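Benchtop Automation Board > Buying & Budget > Second arm or better gripper? have to decide this week

trostcombe_lab
Posted July 9, 2019

Ok so quick one, PO has to go in by Friday. We run one small arm on a tabletop cell, sorting and placing molded plastic parts. Got 2,836 left in the equipment line and if I dont spend it, it goes away. Options as I see them:

Used second arm, same model, seller wants nearly all of it. No gripper included.
New parallel gripper with force feedback from Sollcombe, 900, plus spare fingers and a decent light, rest on a maintenance kit.

Boss likes option one. Two arms look good on a tour. Me not so sure. Thoughts?

pennyrail
Gripper. Not even close. Second arm with no gripper is a coat rack.

dunorari_dave
Disagree with penny. Used arms at that price dont come up often. Grippers you can buy any month of the year. Grab the arm, find gripper money in the next budget.

pennyrail
"find gripper money in the next budget" lol. When has that worked for you

dunorari_dave
Twice. Third time no.

halfstep
What's the used arm's history? Hours on it? We bought one off a school that was closing its program, joint 4 had slop you could feel by hand. Repair quote was more than the arm. Ask for a video of it holding a pose with weight on.

trostcombe_lab
Seller says 14 months of light use. No log. I asked twice.

halfstep
No log = assume heavy use. Knock a third off or walk.

Ragnheiður Hallgrímsson
I did this exact purchase in April so maybe usefull. Went with the gripper. Things I forgot to budget for:

Adapter plate. Our wrist pattern didnt match, had to have one cut.
Cable. The one in the box was too short once you route it past the elbow.
Shipping and customs, we're not in the US so ymmv.
My own time. 19 hours before it was back doing what the old one did.

Still glad. But it was not a 900 gripper by the end.

trostcombe_lab
Thats really helpful, thank you. Did you stay with tapered fingers or go flat pads?

Ragnheiður Hallgrímsson
Flat for boxes, tapered for anything with slots or ridges. Buy both sets up front, they charge shipping each time.

gantry_goat
Before anybody spends anything, what's the wrist view look like with the current setup? People blame the gripper when its the light or the background. Post a pic

trostcombe_lab
Sure, one from the wrist cam.
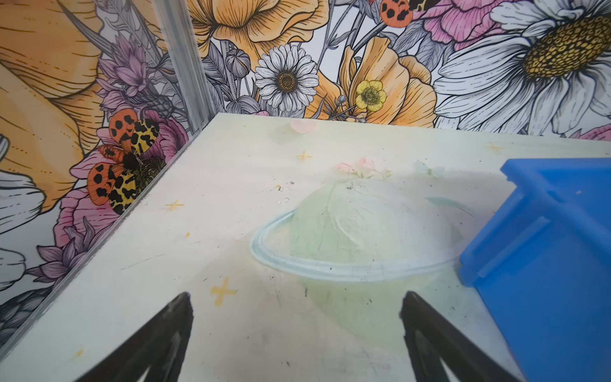
Wrist cam, current fingers, blue part at right

gantry_goat
Ok so thats a busy view. Flowers all up the wall, planet and stars on the table. If your detection is color based those yellow stars are gonna cost you. I'd put a plain mat on the list before either option. Cheap.

pennyrail
Also wipe the table down, theres crumbs left of the planet

dunorari_dave
Mat is fine for testing but I'd want it to work on the real table too. Otherwise youre buying equipment to hide a software problem.

gantry_goat
Its a 10 minute test dave. Try mat, if picks get better you just learned where the money goes.

halfstep
+1 to the mat. And that blue part has enough ledges on it that I'd want to try a few finger shapes before paying for force feedback. Can you print some?

trostcombe_lab
Yeah we have a printer down the hall. Never thought of doing fingers on it tbh.

halfstep
Print the fingers. Put a strip of rubber on the inside. Costs you an afternoon.

dunorari_dave
And then you have money for the arm :)

pennyrail
And still no gripper for it dave

trostcombe_lab
Ok plan for now: mat tomorrow, printed fingers thursday, and I'm asking Alaoui for a quote on the adapter plate so the gripper number is a real number. Will tell the boss the arm is a no unless a service log shows up. Does anyone know if Sollcombe holds a quote past 30 days?

Ragnheiður Hallgrímsson
They held mine, but I had it in writing. Ask for the cable length on the same quote.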